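12 Jan 2018

Mavside turned off its old player last night. I knew it was coming, they put up a banner in December, but I had been clicking the banner away and I still opened the app this morning expecting my queue to be there. It was gone. The new player builds a queue for you from whatever you liked last, and the one I had spent weeks putting in order is now called "Archived list" and will only play shuffled.

I spent most of the morning on it. The playlists came over, 33 of them, but the notes I had typed under the tracks did not. Most were nothing much, a date or where I first heard a thing. I had a long one under the Murier live set with the times where each song starts, because the upload is one file, 57 minutes, and the artist never posted a track list. I will have to do that again by ear. I got as far as the fourth song and stopped.

The help page says notes are "being reviewed for a later release." I wrote to support and got an automatic reply that told me to update the app, which I had already done. I wrote back and said so.

What bothers me most is the downloads. On the old player I could keep a track on the phone for as long as I paid. Now it has to check in every 12 days or the files lock. That is fine at home. It is not fine at my parents' place, where the signal comes and goes and I usually stay two weeks.

I looked at Tiretti again over lunch. It costs 8 dollars a month and the sound is good, but hardly anyone I follow uploads there. Search found one Vávra single and not the album. The app is quick, though, and it lets you drag the queue around with your thumb, which is all I wanted from the other one. I signed up for the free month. I did not cancel Mavside yet. I have until the end of the billing period to decide and I would like to see if support answers.

Things I did like in the new player, to be fair to it: the volume is no longer buried in a menu, and the gap between tracks is gone. I played the Vávra album straight through in the afternoon and for the first time it ran together the way it does on the CD. The lyrics tab is empty for everything I tried.

Ordered a cheap memory card for the phone. I have a box of CDs in the closet that I could copy over, and then the check-in would not matter for those. Need to find the external drive first. I think it is in the desk, or it went out with the old printer.

Made soup. Listened to the radio while it cooked and did not touch the phone.

To do tomorrow: the rest of the Murier times, the drive, and write down the playlists on paper in case they go too.

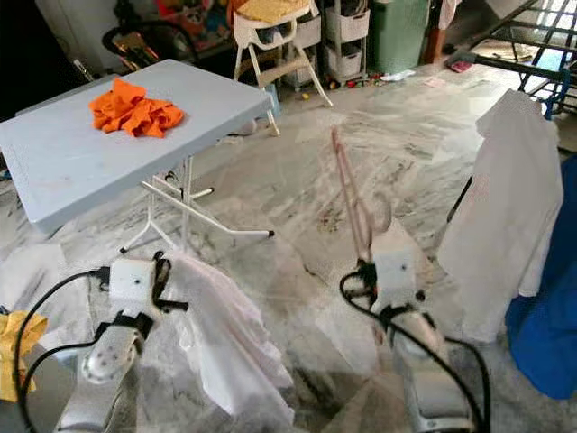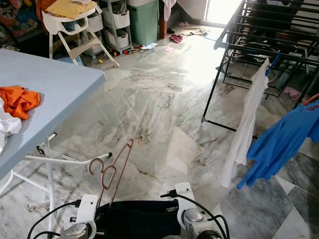
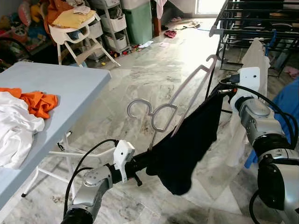
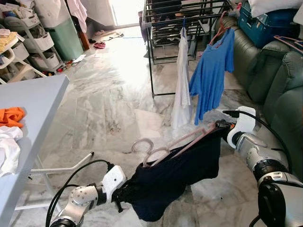
Third and fourth: dark clothes on hangers.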